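Treltum opens its first public small-appliance table in Cetosberg

Cetosberg, August – Treltum, the association for repair and reuse of household goods, opens a shared work table for small kitchen appliances in the old Cordier building in Cetosberg. Residents can bring a toaster, a kettle, a microwave oven or a similar device, have it cleaned and checked, and learn how to look after it at home. The service starts this month and will be open in the afternoon, from two o'clock.

The idea came from the members of the association. For several years Treltum has run a clothes and furniture exchange in the same building, and visitors often brought kitchen devices as well. Until now these had to be refused, as there was no suitable place to put them and no person responsible for checking them. With the new table, the association can accept them on a regular basis.

"Many people ask us the same question: is it still good, or must I throw it away?" says Annick Gautier, chairwoman of Treltum. "Very often the toaster is only full of crumbs. We would like that people look inside before they buy a new one."

The work is organised in 2 steps. First, the visitor and a member of the team clean the appliance together on the table, while it is unplugged. Then the cable, the plug and the moving parts are controlled by a trained person. If a repair is needed and the spare part is easy to get, the appliance stays at the association and the owner receives a ticket with a number. Treltum asks for patience in this case, as the parts are ordered together with those for the Sterov workshop.

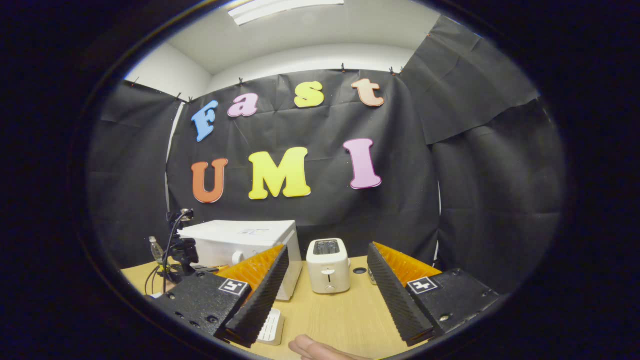
Small appliances are the most frequent request in the exchange, and they will also be the subject of the first practical sessions. Each session lasts one afternoon and has places for 21 participants. The choice of devices is kept simple on purpose: a compact white toaster, with its slot on top and a small lever on the front, is enough to explain where the crumbs collect and why the lever can become stiff. Participants learn how to empty the crumb tray, how to clean the outside without letting water go in, and when it is better to stop and ask for help. The second part of the session is about microwave ovens, mainly the cleaning of the inside, the door and the turning plate. The casing of a microwave oven is never opened in the sessions.

Gaëtan Joly, who prepared the programme of the sessions, worked before in the service department of a household shop. He has written a short guide, which every participant can take home. It contains a list of cleaning products that most people already have in the cupboard, and a page for notes about one's own devices – date of purchase, length of the cable, last cleaning.

"I do not want to make technicians out of our visitors," says Gaëtan Joly. "When someone goes home and empties the crumb tray once in the month, I am already content."

Appliances which their owners no longer need can also be given to the association. They must be complete, with cable and plug, and they should be emptied and wiped before they are handed over. After the check they go to the exchange, where they are offered to residents for a small contribution. Each device receives a paper tag with the date of the check and the initials of the person who made it. Appliances that cannot be used again are taken apart for their spare parts or brought to the municipal collection point.

Treltum cannot accept refrigerators, washing machines, dishwashers or gas cookers. Devices with a damaged battery are also excluded. Visitors who are not sure can write to the association before they come – a photo and the name of the model are normally sufficient.

The preparation of the table and the programme took roughly 3 months. Flor Villanueva was responsible for the furnishing and Arvid Lie for the electrical safety. The association thanks both of them, and also the neighbours in the Cordier building for their understanding during the works.

Practical information
Place: Treltum, Cordier building, Cetosberg, ground floor, entrance from the courtyard
Check and cleaning of appliances: free of charge, spare parts are paid by the owner
Practical sessions: registration is necessary, at the exchange desk or by telephone
Children are welcome together with an adult
Please bring not more than 2 appliances per visit

Contact for the press
Till Wendt, Treltum, communication
Interviews with Annick Gautier and Gaëtan Joly are possible on request, in English, French or German.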